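Sinder publishes ground rules for recording household tasks

Sinder has put out a set of working rules for people who record household chores with hand-held grippers, the kind of footage later used to train robots. The rules were posted on Sat 25 July and apply to all new recordings made for the company.

Operators must get written consent from everyone living in the home before the first session. Names, addresses and mail have to be put away. Sessions are limited to 40 minutes, with a break before the next one – a point testers had pushed for after complaints of sore wrists.
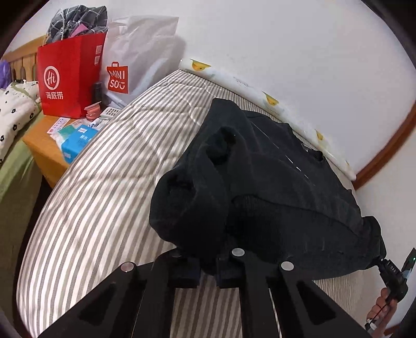
Clothing gets a section of its own. Garments must start in a different position each time, and failed grasps stay in the recording. "People want to cut out the misses," said Ifigeneia Tsoukalas, who edited the text. "We need them left in."

Pollis, which supplies recordings to Sinder, said it would follow the rules but wanted clearer wording on shared bedrooms. Gillespie Skinner, its operations lead, said two roommates can disagree on consent, and the draft did not say what happens then.

Comments are open for 60 days.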